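Recovering a Two-Arm Cell After a Dropped-Item Stop

Applies to: Stindska two-arm tabletop cells running Takamo motion control, version 4 and later

Purpose

This procedure explains how to return a cell to service after the controller reports fault 535 (grip lost during transfer). It applies to cutlery sorting and other light handling tasks. Only operators who have completed the Drudby site safety course may perform it.

Before You Begin

Press the stop button on the operator panel. Do not reach over the table while either arm is powered. An arm that has lost its grip may still be holding a motion command and can move when the fault clears.

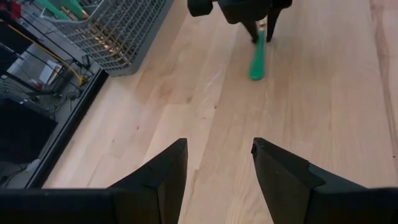
Fault 535 is raised when the finger position changes during a move without a release command. In the August incident at Drudby, the operator cleared the fault from the panel while one gripper still held an item, and the arm resumed its path toward the operator's hand. Check each gripper separately. One may be open and empty while the other still has a green-handled piece between its fingers, low over the planks. Support any held item before opening the fingers by hand.

Clearing the Table

1. Confirm that both arms show as disabled on the panel.
2. Remove loose items from the tabletop, starting with those nearest you. Pick up knives by the handle.
3. Move the basket out of reach of both arms.
4. Wipe the finger pads with a dry cloth and look for cracks or a loose screw.

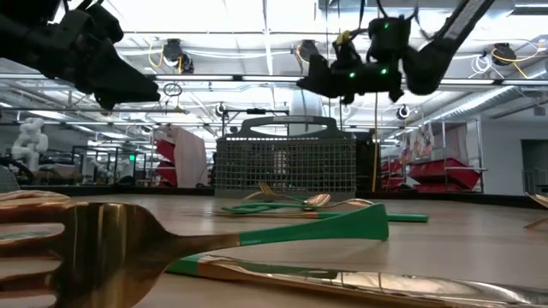 Page last changed: 24 Nov 2023

Forks and spoons left lying close together, as in the group in front of the gray basket, should be separated before the cell is restarted. A fork lifted together with a spoon is a frequent cause of a second fault.

Restarting

Return the basket to its marked position. Enable one arm at a time and run the open and close test at low speed. If fault 535 returns during the test, disable the arm and replace the finger pads. Pads must also be replaced after 3,000 grip cycles, whether or not a fault has occurred.

Record the stop in the Kocsis maintenance log before the end of the shift. Entries are reviewed within 14 days.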